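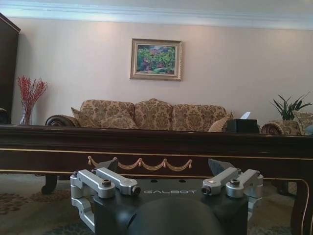 4. Working near finished furniture

October 21, 2018
By the Stonbridge Documentation Group
Filed under: Guides > Home Robots > Safe Setup

This section applies to any home where the arm will reach over or beside polished wood, gilded trim or patterned fabric. Read Section 3 (Stopping the robot) first.

4.1 Before power-on

1. Walk the route from the dock to the work area. Keep a clear path at least 85 cm wide.
2. Look at the rug. Flatten any raised edge and check that no fringe lies in the path.
3. Move glass vases and tall plants out of reach of the arm. If the owner wants them left in place, mark them as keep-out objects in the Tradness map.
4. Check both fingertips for grit. Wipe them with a dry cloth.
5. Check the hex screws on the finger linkages. Do not run the gripper with a loose screw.

CAUTION: Keep your hands out of the gap between the fingertips whenever the arm has power, even if it is standing still.

4.2 Setting the table height

1. Measure from the floor to the table top. Measure on the rug if the robot will stand on the rug.
2. Enter the height on the Surfaces page.
3. Select "Delicate" as the surface type. This limits speed to 139 mm per second within reach of the table.
4. If the table has carving or hanging trim below the top, set a second keep-out zone from the top edge down to the lowest point of the trim.

NOTE: Shiny wood can throw off the height reading. If the measured and sensed values do not agree, use the measured one and repeat the check with the room lights dimmed.

4.3 First pick

1. Use a light item with a plain shape, such as a tissue box. Do not start with glass.
2. Stand to the side with the stop button in your hand.
3. Run the pick once at low speed. The fingers should close on the item without touching the table.
4. If a fingertip touches the wood, stop, raise the approach height and start again from step 3.

Write down the result on the Charbonneau check sheet. Repeat all of 4.2 whenever the table or rug is moved.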